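The Green Dish

Fiction | October | by Ezekiel Greenberg
327 shares · 17 comments

Filippos Stergiou had promised his sister that by the time she came down for supper the table would be cleared, and that he would not be the one to clear it. He had named the arm Matar, after a street he'd lived on as a young man, and he talked to it the way other people talk to a slow elevator.

"Take your time," he told it. "The dish first, if you please. The green one." 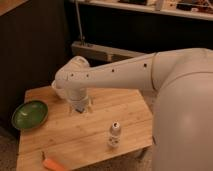 His sister thought the whole business was foolish, and she said so warmly and often, usually while drying something. She had cleared that table every evening for 20 years, she said, and it took her as long as it takes to hum one verse of a song. Filippos said that a child is slow too, the first time you hand it a plate. His sister said that a child gets hungry and hurries up, and he had to go and sit on the stairs a while to think of an answer to that.

He tried the dish 11 times that evening – he kept a tally on the back of an envelope from the Drasness gas company – and between tries he made himself coffee, and moved his chair, and once told Matar a long story about their mother, who used to carry four bowls on one arm and open the door with her hip.

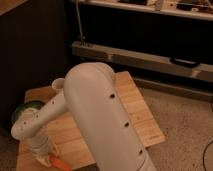 Matar at its work, with the green dish behind it.

By eight he had stopped giving orders and was only keeping it company. Upstairs he could hear the lid going on the soup. 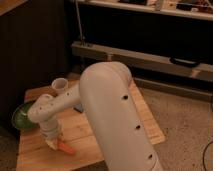

"Can it clear a table yet, or can't it?" his sister called down.

"It can manage one thing at a time, if I put the thing where it likes and don't mind waiting," said Filippos.

She came down anyway, with the soup and two spoons, and asked him where she was supposed to set it.

We use cookies to remember your reading preferences. Accept | Manage settings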